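About Barninine

We are a small research group, and we test claims about teaching robots from recordings of people doing housework. Mostly we test other people's claims. Some of them are ours, and those have not held up any better.

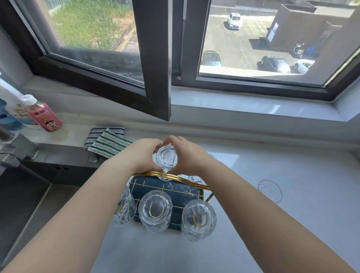
The claim we have spent the most time on is that more footage fixes everything. Shadi Aoun started the group in February after a method called Rolteo, which we had built and were rather proud of, failed to beat a much duller one on glassware. Rolteo had learned from 981 recordings. The dull one had 528, chosen by hand for clean grasps and a clear view of both hands. Clear glass is hard for any system that relies on seeing edges, and piling on more of it did not help ours.

Does that prove that small, careful sets win? We doubt it. It was one kind of object, and the person choosing the recordings knew what the test would be. We have rerun the comparison 4 times with different people choosing. The gap shrank in 2 of those runs, and we don't yet know why.

Our other project, Ilura, looks at tasks that need both hands, like turning a glass over and setting it on a rack. Papers in this area tend to report a single success rate. We would like to see where the failures happen - at the grasp, during the turn, or at the moment of letting go - and so we score each part on its own. Our numbers look worse that way.

We don't sell anything, and we don't post highlight videos. If you think we have a result wrong, write to Shadi and say which one.

Page last changed May 2018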